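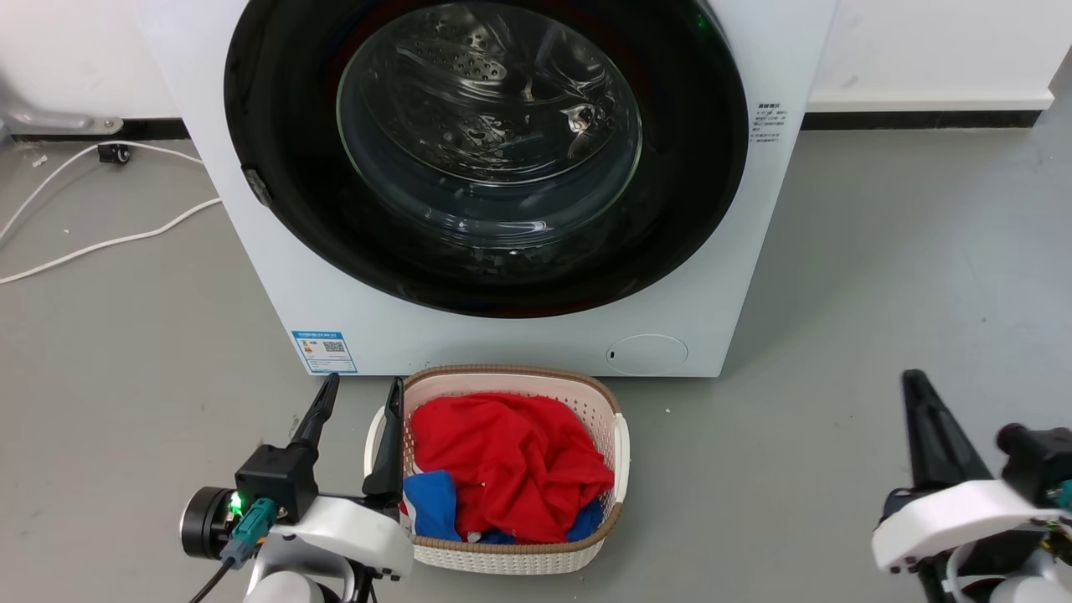

Front loader, door shut. Filter hatch is the round cover at lower right.

Musty towels, moving the laundry out of the basement?
Home and Household > Laundry

stivside_renter
Posted 2/7/25
We live in a duplex in Stivside and share a basement laundry with the other unit. Every load of towels comes upstairs smelling fine and then turns sour the second time somebody uses one. I've tried more detergent, less detergent, and the scent beads my sister swears by. The landlord says we can put our own washer in the kitchen if we pay for the plumbing. The quote I got was 3164 dollars, which seems like a lot of money to fix smelly towels. Has anyone made the move and been glad of it?

ceson77
Don't spend that yet. Wash the towels by themselves at 60 degrees C if your machine lets you pick, or on the hot setting if it doesn't. No fabric softener at all. It coats the loops and they stop drying properly. Ours took three washes to come right.

Wubshet
Agree on the softener, don't agree on hot water every time. It wears towels out and it costs more. I wash at warm and get them on the line within 20 minutes of the end of the cycle. Leaving a wet load sitting overnight is what did it at our place.

stivside_renter
We do leave them sometimes. The basement door gets locked at ten and if I miss it they're in there till morning.

ceson77
Well, there you go.

oldline_laundry
Clean the filter too. I ran a laundromat for 8 years and the people who complained about smell had usually never opened theirs. Put a shallow pan down first and some old towels, turn the cap slowly, and check the manual for a drain hose before you start. Wipe the rubber around the door while you're down there, including inside the fold.

Wubshet
Second the rubber. Leave the door open between loads as well.

stivside_renter
The neighbors have a toddler and want the door kept closed. I can ask about the filter.

sakberg_mom
I'm going to disagree with everybody and say move it upstairs if you plan to stay. We did it in December at our place in Sakberg. Nearly 60 loads so far and I don't miss the stairs one bit. The kitchen is louder when it spins – you do have to plan phone calls around it.

oldline_laundry
That's a lot of money to put into somebody else's building. Get it in writing who owns the pipes when you leave.

stivside_renter
Good point, hadn't thought of that. I'll do the filter and the hot wash this weekend and hold off on the plumber for now. Does vinegar do anything or is that a myth?

ceson77
Half a cup in the rinse, now and then. Never with bleach.

Wubshet
I'd skip it. Hard on the rubber parts over time.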